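How a Comb Works

A comb is one of the simplest tools in a house. It has no moving parts and needs no power. It does one job, which is to separate hairs that have become crossed and line them up in the same direction. This page explains how it does that, what the parts are called, and how to look after one.

The parts of a comb

The thin pieces that go into the hair are called teeth. The solid strip that holds them all together is called the back, or the spine. The open space between two teeth is called the gap. Some combs have a handle at one end, and some have teeth along the whole length.

The place where a tooth joins the back is called the root. The root has to be strong, because every time a comb meets a knot, the hair pulls on the tooth and the tooth tries to bend. If the root is too thin, the tooth snaps off there. Look at an old comb with a missing tooth. The break is usually close to the back.

The other end of the tooth is the tip. On a good comb the tips are rounded. A sharp tip scratches the skin on your head, which is called the scalp.

Wide teeth and fine teeth

The size of the gap decides what a comb can do. A wide gap lets many hairs pass through together. A narrow gap, on what is called a fine comb, lets only a few through.

Wide combs are used first. They loosen large tangles without pulling hard. They are also the right choice for thick or curly hair. Curls are made of hairs that bend together in groups, and a fine comb pulls those groups apart.

Fine combs are used afterward, on hair that is already free of knots. They make straight hair lie flat and help make a neat part. Hairdressers use them to lift a thin, even section of hair before cutting it.

Many combs have both kinds of teeth, with wide teeth on one half and fine teeth on the other. You start with the wide half and turn the comb around to finish.

What a tangle is

A hair looks smooth, but under a microscope its surface is covered in tiny flat scales. They overlap like shingles on a roof, and they point away from the scalp, toward the end of the hair. When hairs rub together the wrong way, the scales catch on each other. Wind, hats, pillows and rough towels all cause this. Once a few hairs have caught, others wrap around them, and the result is a knot.

When a tooth slides into a knot, it pushes some hairs to one side and some to the other. The next tooth does the same. A comb with many teeth does this in many places at once.

How to comb out a knot

1. Hold the hair above the knot with one hand, so that the pull does not reach your scalp.
2. Begin near the ends of the hair, below the knot.
3. Comb downward in short strokes.
4. Move up a little and comb down again.
5. Stop if the comb sticks. Take it out, go back toward the ends, and use fewer hairs.

Starting at the top is the most common mistake. It pushes every small tangle down into one large tangle, and that large tangle is much harder to open.

What combs are made of

People have made combs for thousands of years. Early ones were cut from bone, wood, shell and horn. The maker began with a flat piece and sawed out the gaps one at a time. The work was slow, and one slip could spoil a comb that was nearly finished.

Wood is still used. The grain of the wood, meaning the direction of its fibers, must run along the teeth from root to tip. If it runs across them, the teeth break easily.

Metal combs are strong and can have very narrow gaps. They are often used on pets, and for finding head lice.

Most combs today are plastic. Many are made by injection molding. Plastic is heated until it is soft and is pushed into a hollow metal shape called a mold. It cools and becomes hard, the mold opens, and the comb comes out with all its teeth already in place. Sometimes a thin raised line is left where the two halves of the mold met. You may be able to feel it with a fingernail.

Why a comb makes hair stand up

On a dry day, a plastic comb can make hair rise and stick out. This is static electricity. Everything is made of tiny particles, and some of these, called electrons, can move from one object to another when the two are rubbed together. After combing, the comb has one kind of electric charge and the hair has the other. All the hairs have the same kind of charge as each other, and objects with the same charge push apart. Each hair moves as far as it can from the hairs beside it.

You can test this. Tear a sheet of thin paper into pieces smaller than your fingernail and spread them on a table. Pull a plastic comb through clean, dry hair 16 times. Hold the comb just above the paper without touching it. Some of the pieces should jump up and stick to the teeth. Now run the comb under the faucet, dry it with a towel, and hold it over the paper again. Write down both results. The test works best in a month such as November, when the heating is on and the air indoors is dry.

Keeping a comb clean

Hair, dust and oil from the scalp collect at the roots of the teeth. Pull out loose hairs with your fingers. Soak a plastic comb in a bowl of warm water with a little dish soap, then scrub between the teeth with an old toothbrush. Rinse it and lay it flat to dry. Wooden combs should not be soaked, as water makes wood swell and crack. Wipe them with a damp cloth.

Use your own comb and do not lend it. Lice can travel from one head to another on a shared comb.
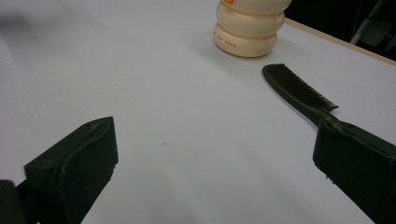

Throw a comb away when a tooth is broken or a tip has become rough. A damaged tooth catches on hair and can split it.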